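Jokis household manipulation data, progress report
To: Melahat Tuncer
November 9, 2018

You asked for a plain account of where the simulated collection stands and whether it justifies the second payment. My short answer is that the count is on target and I am less sure about the rest.

The plan approved in September called for 3332 simulated episodes before any training run on the real arm. We reached that number with 10 days to spare. An episode in our books is one attempt at one instruction on a table full of kitchen things, stored from start to finish with the arm's joint positions and every view. The number says nothing about how different the episodes are from one another, and that is where my doubts start.

I pulled 200 episodes and went through them by hand. In 60 of them the layout was so close to that of another episode in the same pull that I would not have paid for both. The Britolis scene generator moves objects by small steps and calls the result a new scene. I have asked Uibo to raise the minimum distance between layouts. They agreed to do it for the next batch, but would not rerun the old one without a separate order.

Lighting is the other complaint. The renderer gives us hard shadows, and in close views their borders break up into jagged steps. No kitchen looks like that. The Lusa team says the learner will ignore it. Maybe so, but I have seen no test that shows it, and I would like one before we build further on this batch. 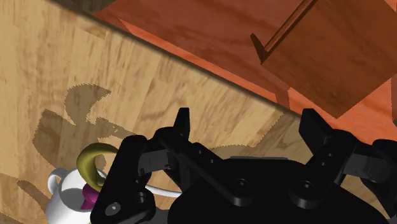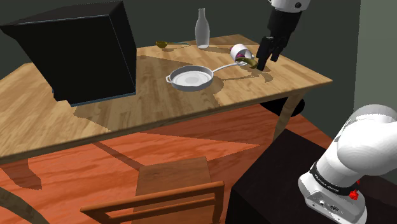
Simulated table setup, gripper open and empty in both views. The mug and the yellow curved object appear in each; the pan and bottle are clearly seen in the second only.

The close view worries me more than the wide one. The gripper takes up a great deal of it, and things beside the fingers are easily hidden. We rely on the wide view to fill in what is missing, yet 3 of the 8 task types were set up with the close view as the only input. I did not approve that and would like it reversed.

On the good side, the storage format has held up, the joint records match the rendered arm wherever I checked, and the instruction texts are finally written in normal English.

What I propose: release half of the second payment now and hold the other half until Uibo delivers a batch with properly spread layouts and Lusa reports a shadow test — pass or fail, as long as it is written down. I would not order more episodes before then. Collecting more of the same is cheap, and I suspect that is why everyone keeps suggesting it.

The duplicate list from my review is in the shared folder, sorted by task type.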